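Skediso clear storage bin with the side latch, 3 months in

Quick one, I have to be back at the shop by 2. Bought these in May for the parts bench at Carkent, where I do returns and small repairs with Kazuhiro Wada. Paid for mine. Nobody sent me anything.

What I wanted: see-through, washable, a latch that stays shut when a bin gets knocked off the bench. Old ones were from Prustham, lids popped if you looked at them. Screws everywhere, twice in one week.

The good. Latch is great. Stiff the first few days, fine after. You press the piece in with a thumb and pull, and it clicks going back so you know it's closed. I dropped a full one from bench height onto concrete and it stayed shut, small scuff on the corner. Have not tried it from the top shelf and don't plan to.

Washes fine. Top rack only, says the leaflet. Kazuhiro put one on the bottom, came out ok but the lid sits a bit funny now. Could be from that, could be it was always like that.

Stacks two high no problem. Three high and it starts to lean if the weight isnt even. I keep mine at two.

The not so good. Lots of little ribs and tabs molded into the walls and they collect dust like you would not believe. Compressed air gets most of it. A paintbrush gets the rest. If you're putting food in these I'd think twice, crumbs will live in there forever.

Labels. The shiny paper ones peel right off in a day or so. Cloth tape holds. Mio Tamura at the Yokoyama branch uses paint pen straight on the plastic, says alcohol takes it off again. Haven't tried.

Also the price. 900 yen each when I got them, and the lids are not sold seperately, so if you lose one you buy the whole thing again. Annoying.
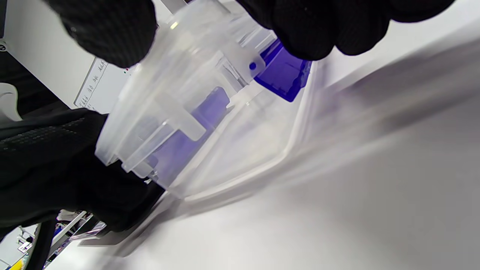

Clear is a stretch, by the way. The listing says clear and it's more of a milky see-through. Fine for telling full from empty, not fine for reading a part number through the side. Look at the blue-violet shape inside, you get a soft purple rectangle and not much else. Color yes, detail no. So you still need labels, see above. Knit gloves grip it ok, mine anyway, the ribs help there. Bare hands with any oil on them, less so.

Who's it for: small parts, cables, anything you sort by color. Who's it not for: tiny stuff you need to identify at a glance, or anyone who hates dusting.

Would I buy again? Yeah, for the latch. 4 out of 5. Would be 5 if they sold the lids. Will update if one cracks.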